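Tissues, One Pack at a Time: Saruvach Puts Arms on the Shelf Job

Business, 09/09/2025

The least popular job at Saruvach has gone to a pair of robot arms, and the people who used to complain about it have found they have opinions on how it should be done.

Saruvach packs welcome kits for hotels and rental apartments: soap, a sewing kit, a map, a pack of tissues. The tissues are the trouble. They come in whatever wrappers the supplier has on hand, they have to be sorted onto small wooden shelves before a shift and taken off them during it, and they are soft. Soft things slide and slump, and if you grab them too hard they look as if somebody has already had a cold on them. For years the task went to whoever came in last.

Since the start of summer it has been handed over, in stages, to a setup from the automation firm Flindirix. It works in a tiled corner of its own next to the packing hall. The tiles were picked out of a catalog by a manager who has since moved to another branch, and they remain the most discussed feature of the project.

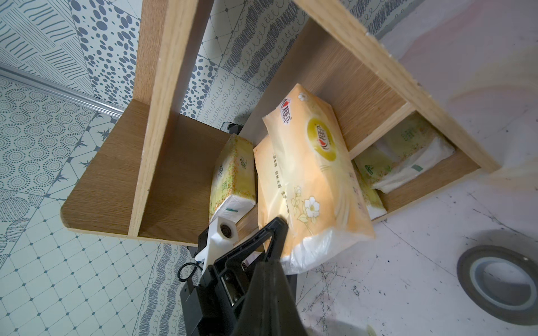 The company had been told that soft packaging would be the hard part, and on this point the sales pitch was accurate. A carton has sides. A pack of tissues has moods. Squeeze the middle and the ends puff out, pinch an end and the rest flops over. Early on, by the packing crew's account, the arms handled every pack like a live grenade and got through a shelf in the time it takes to eat lunch, coffee included. They are faster now. They are still slower than a bored person, though the bored person was never asked to go on all night.

What has changed for the crew is mostly the clock. The shelf job used to eat the first part of every shift, so the early packers came in before the heating did. That early start is gone, and so is the small bonus that went with it, a fact management mentioned second. Saruvach says no one has been let go. Four people have been trained to look after the arms, which means loading practice shelves, noting down what went wrong and picking up what landed on the floor. One of them described the new role as "babysitting, but the baby has two elbows and never naps."

The paperwork has grown too. A dropped pack used to be a dropped pack. Now it is an event, with a form. The form was written by Flindirix and offers a choice of causes, none of which is "it just fell," and the crew has asked for that box to be added. The request is under review.

Then there is the matter of manners. Packers who learned the job by hand have firm views about it: take the pack near the top, don't crush the printed side, keep the same kinds together. Several of these views were passed along to the Flindirix technicians, who turned out to be good listeners, and a sheet of them is now taped up by the door. It is the first written instruction the shelf job has ever had. Newer staff have pointed out that it would have been handy when humans were doing the work.

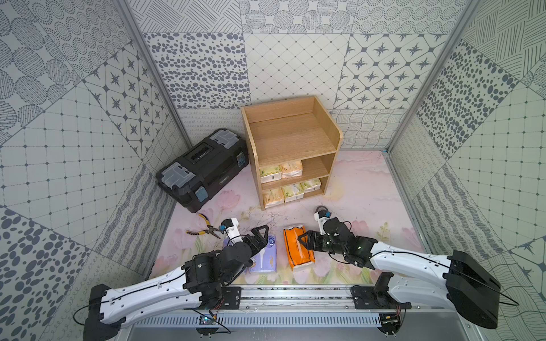

Reading time: 4 min

Down the road at Lider, a smaller kit packer that shares a loading yard with Saruvach, they are watching with interest and keeping their money in their pocket. Lider tried a single arm from another supplier last December and sent it back after the holidays. Staff there say it was fine with boxes. Lider doesn't pack many boxes.

Saruvach is more hopeful. Its next step is to have the arms fill kits for one customer, the Liepiņa guesthouses, starting with a trial batch of 100. The Liepiņa kit was chosen for being simple, with tissues and 2 other items, and because the guesthouses are known to be patient about late deliveries. Packers will check each kit by hand before it goes out. How long that checking will continue is a question the crew has raised at two meetings now, and the reply both times was that it depends.

Nobody in the hall seems especially gloomy about it. The shelf job had few friends. The worry is more about what comes after tissues, and soap is the item people bring up, being small, hard and easy to hold. Management says soap isn't on the schedule. The crew notes that tissues weren't on it either this time last year.

For now, the early packers are sleeping later, the forms are piling up in a tray by the door, and the vote on repainting the tiled corner has been put off until after the Liepiņa trial.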